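Clornport Reading Room Opens Its Doors Again

August 2, 2026

After a long spring of dust sheets and borrowed tables, the Clornport Reading Room is open again, and the line on the first morning stretched past the bakery and most of the way to the bus stop. Pushpa Vashisht, who has run the room for longer than she cares to say, greeted nearly everyone by name and a good many of them with a hug.

The building closed in March when rain got in over the local history shelves. Neighbors took 362 books home to look after them, and all of them came back – a few with extra bookmarks, and one with a very nice pressed fern inside.

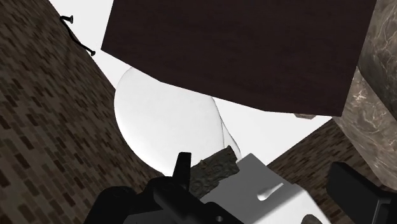

Loans are free, as they always were, and the limit is now five books at a time, up from three. The children's corner has moved to the sunny side, where it probably should have been all along, and the Stelura Choir will be back on its usual evening as soon as the piano has been tuned.

There is still a little way to go. The roof fund needs another $2000 before the fall, and Vashisht would be glad of jigsaw puzzles too, if you have any to spare – all the pieces, please.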